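Flower bench notes, September, started 9:40 in the morning

Picking up where I stopped last time. The job is still the same one: two arms, one white table, a pile of fake roses and hydrangeas, and I want the stems sorted into the tray without me touching anything. Prasetyo Wijaya asked me to write down the settings this time (fair enough, I lost them twice in the spring), so they go in as I change them.

Started with grip force. I have it on a made-up scale from 0 to 100 in my own script, and 40 is where I left it. Fine for roses, too much for the hydrangeas, because their stems are skinny and a bit bumpy and they roll when you squeeze. Dropped it to 16 and ran the whole row again with both arms parked at the ends first. 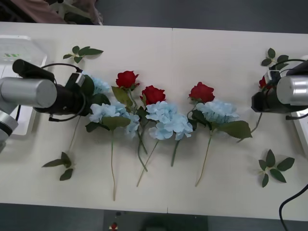 Full row laid out, heads toward the far side, arms at either end.

I like the stems all pointing the same way for this. When I just dump the bunch down, the leaves hook into each other and the planner picks a stem that belongs to a different flower than it thinks. I spent most of an evening on that bug before I noticed it was a leaf problem and my code was fine!

Next was the wrist view. The Berside branch of the code looks for the bloom first and then works down to the stem, and the trouble is that the leaves sit right under the bloom and cover the top of what I want to grab.

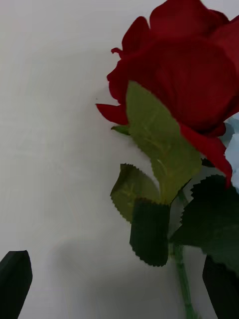
So I moved the grasp point lower, well below the leaf cluster, and told it to ignore anything dark green when it fits the line. That cost me a few of the darker stems, which I'm okay with for now. I also bumped the exposure to 2,000 on the wrist camera (units are whatever the driver thinks they are, I haven't looked it up). Shadows got softer and the line fit stopped jumping around so much.

Had lunch, came back, renamed the config from Nyaga to Jutar so I'd stop loading the old one.

Then the tray. My release height is measured to the rim and I keep wanting it measured to the bottom — a long stem hangs out over the side either way, so maybe the flower should turn before the arm goes down. Put that on the list.

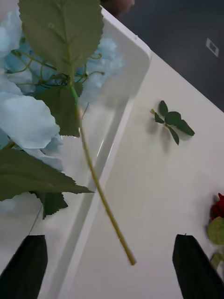 Hydrangea over the tray, stem out past the rim.

Log file is at 3,580 lines and I haven't trimmed it. Prasetyo, if you need the shelf space on the shared drive, the Flurkby folder can go, I copied what I wanted.

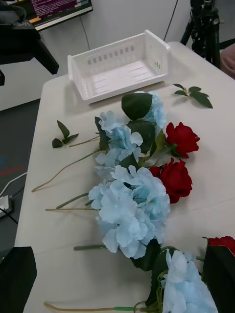
Last changed: September, 5:15 pm

To do next time:
Turn the wrist before lowering, try it with a rose first.
Put grip force in the config per flower type so I can quit editing it by hand.
Pick up the loose leaf sprigs before a run, or teach it to skip them. I'd like the second one but I'll probably do the first.
Check the cable on the right arm. I want more slack at the wrist before I try any big turns.
Ask Prasetyo which branch he wants merged.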